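Section 3: Setting up the Braretti drip brewer and getting through the first week

I wrote the first version of this guide on the back of a Reveck invoice for my neighbor Venla Saarela, who had bought the same brewer I have and couldn't make head or tail of the leaflet. It's grown a bit since then! If you haven't unpacked anything yet, go back to Section 2 and check your parts against the list, especially the little gray gasket, which likes to hide in the cardboard.

You'll need an hour, and most of that is waiting for water to go through. Have a measuring jug, some dish soap, a soft cloth and a few cups close by.

3.1 Picking the spot

1. Choose a flat, hard surface within reach of a grounded outlet. The cord is short (mine wouldn't make it around the toaster) and you shouldn't use an extension cord.
2. Look up. The lid swings back on its hinge and steam comes out of the rear vent, so stay out from under wall cabinets or pull the brewer forward before you start it.
3. Press down on each corner of the base in turn. If it rocks, screw the front left foot in or out until it quits. That's the only adjustable foot on this model.
4. Wipe the bottom of the base and the counter under it before you set it down for good. The rubber feet grip much better on a clean surface.

CAUTION: Keep the cord away from the edge of the counter, and away from the sink too. If you have small kids or a cat that chews, unplug it between uses. 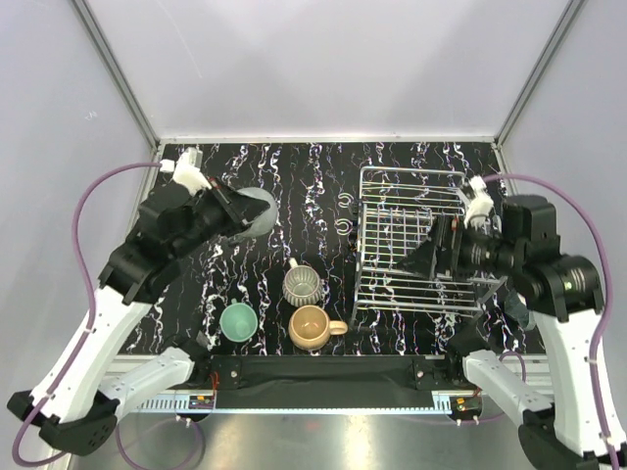
5. Leave a hand's width on the right side. That's where the tank lifts out, and you'll be doing that every single day, so don't jam a bread box in there like I did.
6. Don't plug it in yet. I know, I know. The tank goes first.

3.2 Rinsing the tank and the basket

1. Lift the tank straight up. It feels stuck the first time - give it a small wiggle and it lets go.
2. Wash the tank, the tank lid, the filter basket and the carafe in warm water with a drop of dish soap. Skip the dishwasher for the tank. Tuulikki Oksanen over in Clorkville put hers through on the hot cycle and it never sat right again.
3. Push the gray gasket into the groove at the bottom of the tank, flat side down. Run a fingertip all the way around it. You shouldn't feel any bump.
4. Fill the tank to the upper line with cold water and hold it over the sink while you count to twenty. A few drops in the first seconds are normal. A steady drip means the gasket is upside down, so take it out and flip it.
5. Set the tank back in and press until it clicks.

NOTE: The lower line on the tank is 500 ml, and it's the least you should ever run through the machine. Below that the pump sucks air and makes a noise like a lawnmower.

3.3 First run, no coffee

1. Plug the brewer in. The ring light goes white, then amber.
2. Put the carafe on the plate with its lid on. The drip valve only opens when the lid pushes against it.
3. Hold the brew button for three seconds. The light blinks and the pump starts up.
4. Let the whole tank go through. The water may smell like plastic or rubber this time around.
5. Pour it out, fill the tank again with fresh cold water, and repeat. I do this three times. The leaflet says two, and my third batch still had a whiff to it.
6. Switch the brewer off and let it cool for ten minutes with the lid open.

CAUTION: The plate stays hot for a long while after the light goes out. Don't wipe it until you can comfortably hold your hand just over it.

If the light goes red during the first run and the display says 121, it means the tank isn't seated. Push it down harder and press the button once. If it says 97, that's the lid. Both of those showed up for me on the same Sunday morning, and I spent a good while blaming the outlet.

3.4 Setting the water hardness

This is the step everybody skips, and it's the one that decides how often you'll have to descale.

1. Dip the test strip in a cup of cold tap water for one second, shake it off, and wait a minute.
2. Count the squares that turned pink. None or one is soft, two or three is medium, four is hard.
3. With the brewer plugged in but not brewing, press the two small buttons together until the display shows an H.
4. Tap the left button to move between H1 (soft), H2 (medium) and H3 (hard).
5. Wait until the H stops flashing. There's no beep or anything, it just saves.

NOTE: If you lost your strip, your water company will usually tell you the hardness over the phone. Aarne Mustonen just set his to H3 to be on the safe side, and that works fine, you'll only get the descale reminder more often than you need it.

3.5 Your first real pot

1. Put a size 4 paper filter in the basket. Fold the seam over first so it doesn't pop up and let the grounds slide behind it.
2. Use one level scoop for each cup, plus one more if you like it strong. I use medium grind. Fine grind clogs the basket, and then you get coffee on the counter.
3. Give the basket a gentle shake to level the grounds.
4. Close the lid, check that the carafe is in, and press the brew button once.
5. Wait for the light to stop pulsing before you pull the carafe. There's a pause feature, and it does hold the drip for a little while, but not long enough to go looking for the milk.

The first pot might taste flat. Mine did, and so did Hanne Leinonen's. By the third or fourth it had come around, so please don't send the thing back over one bad cup!

3.6 Everyday cleanup

1. Throw out the paper filter and grounds as soon as the basket is cool enough to touch.
2. Rinse the basket and the carafe. Soap is fine on both. Never use steel wool on the carafe.
3. Wash your mugs while you're at it, inside the handle too, and let them drain upside down. Old coffee oil in a mug will spoil the next cup faster than anything in the machine.
4. Lift out the tank, pour off what's left, and leave the tank lid ajar overnight.
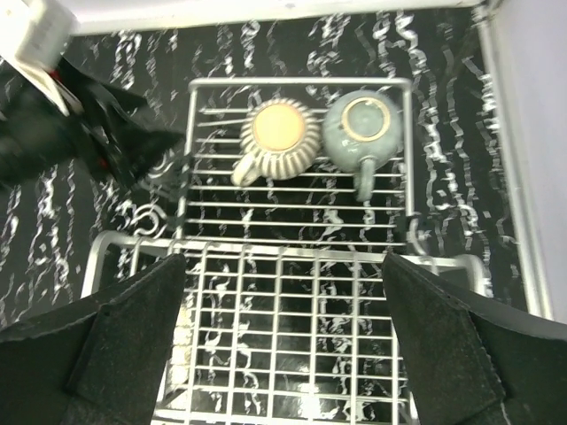 Mugs upside down on the wire rack.

5. Once a week, wipe the shower head above the basket with a damp cloth. Unplug first.

CAUTION: Don't put the base under running water or stand it in the sink, even unplugged.

3.7 If you need spare parts

Gaskets and filter baskets come from Ojala, and the gasket is part 743. Order two. Svatopluk Šimko, who fixed my first brewer, told me to keep the spare in a small bag taped under the tank lid, and mine has been there since August.

If the brewer won't turn on at all after you've checked the outlet and the tank, skip ahead to Section 6. Descaling is Section 4.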